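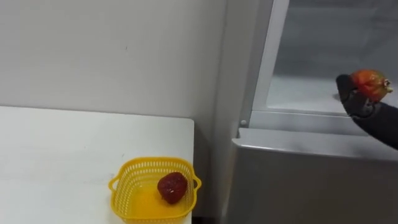
Wusis support reckons the seal is where to start, and that a fridge turning strawberries mushy overnight is usually running too cold at the back or not closing properly at the front. They asked me to log what I try on ticket 116, so here goes!

Monday, 7 am. Fridge is a plain white Huseck, top compartment is where the berries live (they get squashed anywhere lower down). Symptom: soft on one side, a bit glassy, and the light seems slow to go off when I shut the door. Did the paper test all the way around the seal. Paper held everywhere except the bottom corner on the hinge side, where it slid straight out.

Wiped the seal with warm soapy water, dried it, tried again. Better, still not great.

Same day, lunch. Pressed the little grey button on the edge of the opening with my finger. I'm guessing it's the light switch, and if it's something else please say so! It clicks in and springs back. No stickiness that I can feel.

Next morning. Moved the dial from coldest to the middle and put the berries in the yellow basket with the holes, no lid, no paper towel. My old Sustau tub had a tight lid and I wonder if that was half the trouble.

Day 3. Corner still leaks. Warmed the seal with the hair dryer on low for a couple of minutes (Gebru forum tip, use your own judgement) and held it in shape until it cooled. Paper grips now, all the way around. Berries firm this morning, good colour, and I ate most of them before I remembered I was meant to be testing.

Leaving the ticket open until the weekend. Could you tell me if a new seal is something I can fit myself, or does it need a tech?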